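Moved a client store off the Dindlow theme and onto Oltell this month. Notes for anyone planning the same.

Dindlow loads 3 slider scripts on every page, including pages with no slider. Oltell loads none until a slider block is present. Total script weight on the product page is now 507 KB before compression.

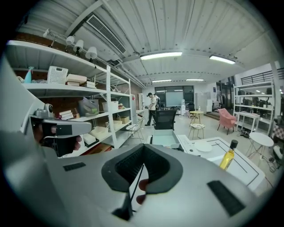 Child theme first, always. Oltell keeps its color and spacing values in one settings file, and an update overwrites that file without asking. Copy it to the child folder before you touch anything. Product thumbnails default to a square crop, and a tall subject suffers: a clear bottle of yellow oil with a black cap loses the cap, a round white plate comes through fine. Set the crop to "contain" and regenerate.

Menu module: Gosling works with Oltell, but only if you turn off its own mobile breakpoint. Otherwise you get 2 menu buttons on phones.
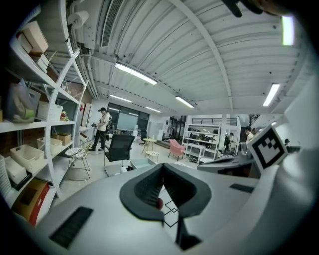 The same conflict shows up in the footer widget area. Fix is identical, different tab.

Import of demo content timed out at 40 percent on shared hosting. Raised the PHP memory limit, ran it again, finished. Delete the demo pages before you submit a sitemap.

Still open: the Fleltelton forms add-on ignores the theme's button styles. Ticket filed.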